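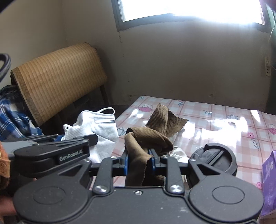
From: Muchen Xiong
To: Soscombe Allotments list
Date: Apr 6, 2018
Subject: Re: Water on the lower plots

The pipe to the lower plots is back on as of this morning. Please open the taps slowly, the joint by plot 13 is new and I would like it to settle in.

On the barrels, see Kaczmarczyk's note:

> Does anyone know if we can still put barrels along
> the Veltstead side? I have 5 going spare, food grade,
> lids included. I was told in December that the
> fence strip was off limits.

The strip is ours up to the ditch. It was off limits while the fence was being replaced and that work is done. Keep the barrels on blocks and leave room for the mower to pass. They must have lids on.

Hose length is still 100 feet at most. Anything longer drops the pressure for the plots at the far end.

Muchen

Comments

Ceretti: I'll take two of the barrels if they are still going. Plot 76, gate is unlocked most evenings.

dpk: Is the tap by the compost bays on the same pipe? Mine was spitting air at lunch.

Muchen Xiong: Same pipe. Let it run for a minute and it should clear.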